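Cuadros, rayas y nudos: la galería del taller de telas

Domingo 24 de junio

¡Por fin está lista la galería! Llevo semanas queriendo ordenar todo lo que hemos ido juntando sobre los paños de cocina del taller y hoy, con la mañana libre y el café recién hecho, me he puesto a ello. Quien nos siga desde diciembre ya sabe de qué va esto: coger una tela humilde, de las que se usan para secar platos y se olvidan en un cajón, y fijarse en ella con calma. Cómo cae, cómo se arruga, qué le pasa al dibujo cuando se retuerce.

La idea nació de una caja que Araceli Nieto trajo de casa de su tía, llena de paños de algodón doblados en cuatro. Había rayas rojas, cenefas bordadas, uno con el calendario de un año que ya ni se lee... y una buena colección de cuadros, que son mi debilidad. Los lavamos todos (dos veces, porque olían a armario cerrado) y los fuimos sacando a la mesa durante siete tardes. En la libreta del taller, que lleva Marisol Palacios con una paciencia admirable, ya vamos por la entrada 3.113, contando pliegues, nudos y dobleces de todas las temporadas.

Algunas cosas que he aprendido por el camino y que me siguen pareciendo una maravilla:

Los cuadros delatan cualquier movimiento. En un paño liso una torsión se adivina por las sombras, pero en uno de cuadros se ve enseguida hacia dónde gira la tela – las líneas se tuercen, se juntan y se vuelven a abrir. Sumaiya Chowdhury, que viene del dibujo, se pasa ratos enteros copiando solo eso.

El tamaño del cuadro importa mucho. Con cuadro pequeño, el dibujo se empasta en cuanto hay tres o cuatro pliegues juntos. Con cuadro grande se pierde la referencia, y un nudo puede quedar casi entero de un solo color.

Y el azul claro es agradecidísimo. Aguanta la luz de los fluorescentes sin ponerse verdoso y las sombras de los pliegues se leen muy bien. Arnar Brøndum defendía el rojo a capa y espada, y confieso que en las tardes de sol le daba la razón.

La serie de hoy es la de los nudos, mi favorita. Van los cuadros azules, tela recogida y bien apretada:
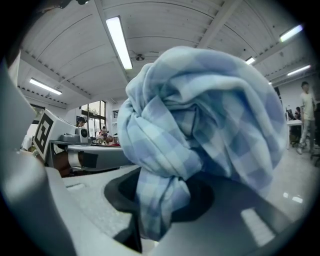

El azul claro y el blanco se alternan en una tela llena de arrugas hondas, con un pliegue como de nudo cerca del centro y una cola larga que cuelga.

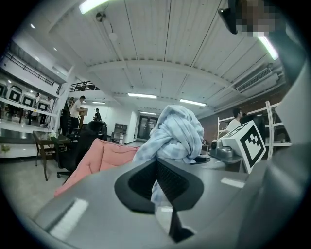
El hatillo retorcido, con un doblez suelto que cae por debajo. ¡Me encanta lo que abulta un simple paño!

Para la próxima tanda quiero meterme con las rayas, que tienen otra gracia: al doblarlas en diagonal forman unas espigas preciosas. Usha Ramasamy nos ha prometido varios paños de su casa, de un algodón más grueso que el nuestro, y tengo muchas ganas de ver cómo se comporta al anudarlo, si hace pliegues anchos o se queda tieso como una lona.

También estoy preparando una hoja con los dobleces básicos, por si alguien quiere probar en casa. Basta con un paño limpio sin planchar y una mesa despejada. Si os animáis, escribidme y contadme qué tela habéis usado y cómo era el cuadro, que me leo todos los mensajes. Y si alguien tiene por ahí paños antiguos de cuadros amarillos, que me avise, por favor – ¡es el único color que nos falta en la caja!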